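3.2 Household Items and Resting Positions

Drink bottles are among the most common items left on kitchen tables, and they are also among the least predictable in how they come to rest. In the Hakham survey of shared kitchens, 2927 table clearings were logged, and bottles were the item most often recorded as lying down at the time of clearing. We therefore treat the upright and lying positions as separate conditions throughout this section.
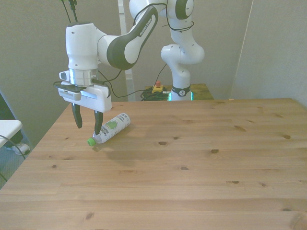 A lying bottle may roll when touched, and the direction of the roll depends on the shape of the body, the fill level and the surface below. Pine was chosen for the table because it is the usual material in the Hikham housing units from which the survey data were drawn. Knots and grain were left as they were, and the boards were not sanded between sessions. Labels were also kept on, as removing them changes the friction of the side wall.

Upright bottles present a different problem. The narrow neck is the natural place to hold, but a bottle held there can swing at its base when lifted.
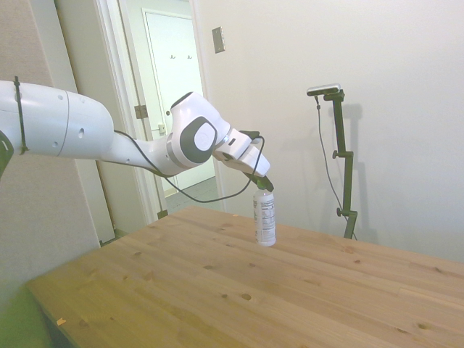 Figure 4. Bottle with green cap, upright on the pine table and held at the neck.

The Gekwood coding scheme assigns each item one of 17 resting positions. For bottles only two of these were needed, together with a note on the direction of the cap. Cap direction was included after early coding showed that people clearing a table tend to reach for the cap end first.
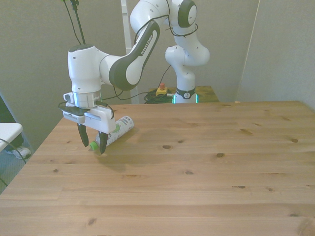 Position codes were entered before any contact with the item and were not revised afterward. Where two coders disagreed, the entry was marked as open and left out of the totals in Table 2. The remaining entries were grouped by item type following Asadi, with bottles, jars and cartons reported separately.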